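Washing and drying artificial flowers

Fabric and plastic stems pick up a grey film after a few months in a kitchen or hallway. A feather duster moves most of it about. This is the method I use at Halvorsen for the stems in the two front rooms, usually in June when the windows can stay open.

## What you need

- a washing-up bowl
- 300 ml of white vinegar
- a soft paintbrush, 40 mm wide
- an old towel
- a hairdryer with a cool setting

## 1. Test one petal

Wet a cotton bud and press it on the back of a dark petal. If colour comes off, don't wash that stem. Brush it dry and leave it at that. Older silk reds are the worst for this.

## 2. Brush off the loose dust

Hold the stem upside down and work from the base of the head outwards. Do this outside if you can - the dust goes everywhere.

## 3. Wash

Fill the bowl with cool water and add the vinegar. Dip the head, swirl it for a few seconds and lift it out. Change the water when it turns cloudy. Keep wired stems out of the water, as the cut ends rust.

## 4. Dry

Shake each stem gently and lay it on the towel with space around the head. Finish leafy or fluffy heads with the dryer on cool, held well back. Hot air melts the cheaper plastics. 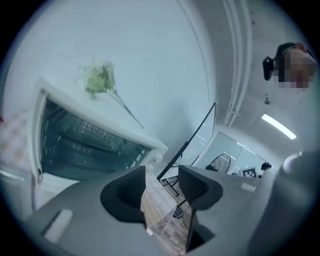
## 5. Reshape and put back

Bend the stems while you still have them in your hand, then open out the leaves with your fingers. Lụa La, who taught me this, puts the tallest stem in first and fills in round it. Wipe out the vase before anything goes back in.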